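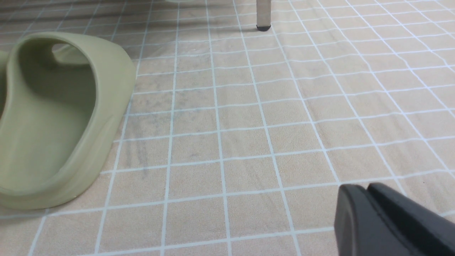 Sage green slides, by the front door, May 2018.

Welcome to the shoe page! I moved into the Belmonte building last October and the entry is tiny. The green ones are my everyday pair (mail, trash, watering the neighbor's tomatoes) and I love that thick, squishy-looking sole more than I should. I got them at the Jasteo outlet for 2 dollars off, big spender that I am, and they've been out to Lanemeck and back with me twice.

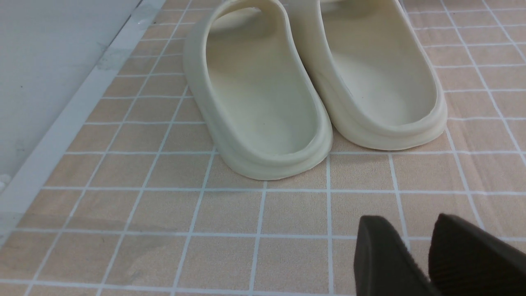 House shoes are a whole subject in my family. My grandmother kept a basket of them for guests and you did not argue with her, you picked a pair and put them on. I'm not that strict, but I do like having something soft ready when people come over, and a cream pair lined up side by side with the heels toward you looks so inviting, you just step right in! Pale colors do show every little speck, and I've already found a dark one on the footbed. A bit of dish soap and an old toothbrush is my usual plan. I bought a fancy foam cleaner from Wokovberg once for $2.99 and went back to the dish soap inside a week.

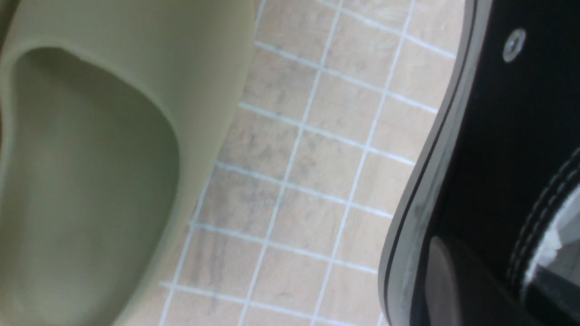 Do foam slides run big or small?

Mine run a little big, so if you're between sizes I'd go down one, unless you like to wear them with thick socks in winter (I do, and I'm not sorry).

More pairs coming when I get around to the hall closet. There's a box of rain boots in there I haven't opened since the move, and I want to shoot those on the porch while the mornings are still gray.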